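Amlow Bolt-In Transmission Crossmember

Part no. 141. Sold each. Bare steel or black powder coat.

The Amlow crossmember is made for custom frames and older pickups where the factory piece was riveted in, cut out by a past owner, or never fit the transmission you want to run. It bolts to the inside of both frame rails and can be taken out again with hand tools, so you don't have to pull the engine to service the transmission.

The center section is bent from one length of round steel tube. It drops in the middle to clear the pan and kicks up on both sides to leave room for dual exhaust. The end brackets are laser-cut plate, welded to sleeves that slide over the tube. You set the width in the vehicle, mark the tube, trim it, and clamp the sleeves down. Once the driveline angle is where you want it, the sleeves can be welded or left clamped for a street car. We recommend welding for anything that sees a drag strip or an autocross course.

Hanne Zoëga drew the first version for her own truck, and the bracket has been changed twice since then. The current one has a longer slot for the mount bolts, which gives 4 inches of fore and aft adjustment. If you have an older Amlow with round holes, the new brackets will fit your tube and can be ordered alone.

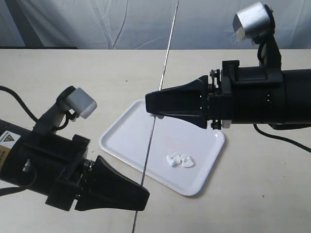
Small white hearts on a tray.

What's in the box

Center tube, bent
Left and right end brackets with clamp sleeves
Transmission mount pad, slotted
Frame bolts, washers and lock nuts
Paper drilling template
Instruction sheet

The transmission mount itself is not included. The pad takes most common rubber and polyurethane mounts. If yours has a single center stud, order the Uvov adapter plate with the crossmember.

Fit

Check the distance between the inside faces of your frame rails before ordering. Measure at the point where the crossmember will sit, not at the front of the frame, as many rails taper. Boxed rails need crush sleeves, sold separately. Open C-channel rails can be drilled as they are, but look for cracks around any old rivet holes first and have them welded up before you bolt anything near them.

The crossmember does not clear a four-wheel-drive transfer case. For those, see the Mutar divorced mount kit.

Finish

Bare steel parts ship with a light coat of oil. Wipe them down with solvent before paint. If you plan to weld the sleeves, buy bare and coat it afterward. Powder coat has to be ground back well past the weld area and it makes a mess of the job. 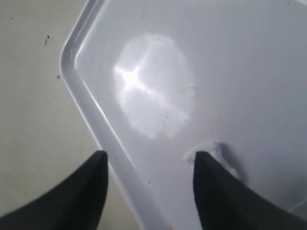 Powder coated crossmembers are black only. We get asked for gray and red fairly often, and Nilmini Herath in the shop can tell you when the next batch is going out if you want to wait for a color. Minimum charge applies.

Installation notes

Support the engine and the transmission separately. Set the car at ride height, with the weight on the wheels or on stands under the axle. Hold the crossmember in place with clamps and check your angles before drilling. Tighten the frame bolts first, then the sleeve clamps, then the mount. Recheck all of them after 200 miles.

Some customers with the Thorlacius five-speed conversion have found the shifter sits slightly rearward of the stock tunnel hole. The crossmember slot will let you move the mount, but it will not move the shifter. Measure the tunnel first.

Ordering and shipping

Price is $84 for the bare version. Call for powder coat pricing. Bare parts normally leave within a week and coated parts take longer. The tube is too long for flat-rate boxes, so shipping is figured by zip code at checkout.

Uncut crossmembers may be returned in the original packaging. Once the tube has been trimmed, we can't take it back. Replacement tubes are available if you cut one short, and it happens often enough that we keep them on the shelf.

Technical questions go to Kári Nørgaard. Please have your rail width, transmission model and mount type ready. For wholesale accounts, ask for Hidayah Pasaribu.

Related parts

Uvov single-stud adapter plate
Mutar divorced mount kit
Crush sleeves for boxed rails
Amlow replacement end brackets, pair
Amlow replacement center tube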